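Talks > Device Supply Sessions > Speaker notes

Speaker notes: What we learned moving Zostatine kits out of hospital

Keyvan Mousavi, Flonham

Morning, everyone, and thank you for coming in so early – I know the coffee cart only opened at ten past. (Wait for the back rows to settle.) I'm going to talk about home infusion kits, and mostly about the dull parts, which I happen to love.

Start with the numbers slide. We shipped 1,687 kits in the first stage and 2,380 in the second, out of the one warehouse. Of the first lot, 116 came back with something missing or damaged. In the second it was 19. Let people look at that for a moment before clicking on, and don't rush in with the explanation like I did at rehearsal.

Most of that drop came from changing the tray. The old Junovon tray had the connectors sitting loose in a shared well, so they'd travel, and by the time a kit had gone up the coast in the back of a van you could find them anywhere. Freya Wragg on our packaging side redrew it with separate pockets and a lid you can open with sore hands. Thank Freya here, she's in the third row and will hate it.

Then talk about where the kit ends up. We had designed for a clinic trolley, and our customers have kitchens.

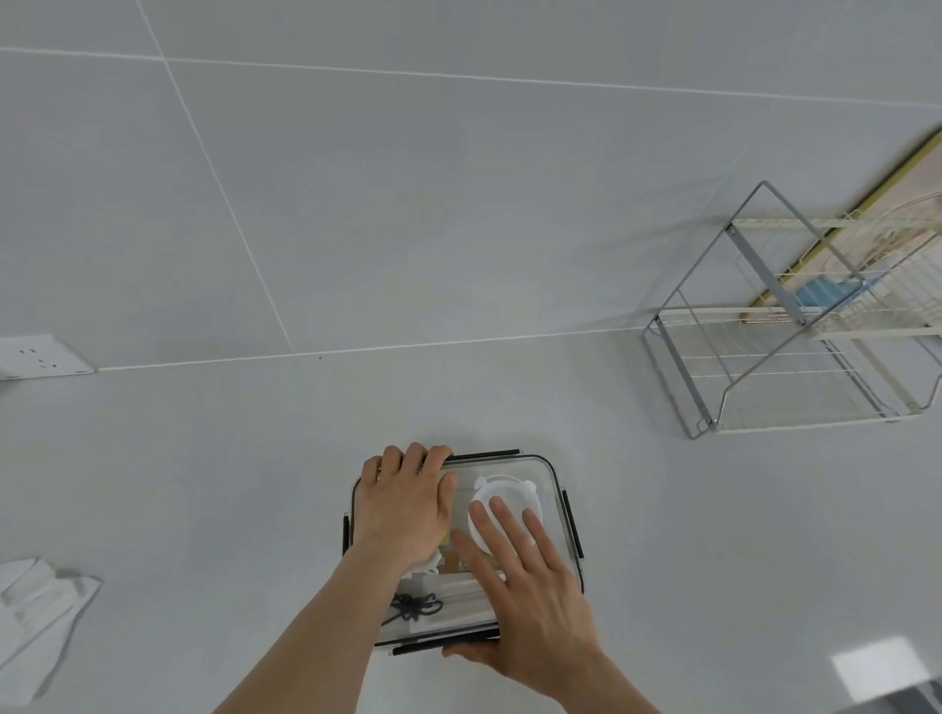
Slide 7: Benchtop, power point, dish rack.

Ask the room how much clear bench they've got at home tonight. Our first instruction sheet unfolded to the size of a tea towel, bless it, and there was hardly room left for the tray. The new one is a small booklet that stands up by itself.

Now the Shokri labels. Keep this short, I always go on. The colour coding was fine under warehouse lights and hopeless in the evening, so we added big plain numerals as well. If someone asks about cost, the labels cost us a little more and the tray a little less.

Finish with April's recall drill, then questions. If there's time, tell the one about the courier and the esky.

Comments

Marg T: Lovely talk. Could you share the booklet template? Our ward would use it.

dialysis_dan: Big numerals, yes please. I've been saying it for years.

Priya: You ran out of time for the esky story!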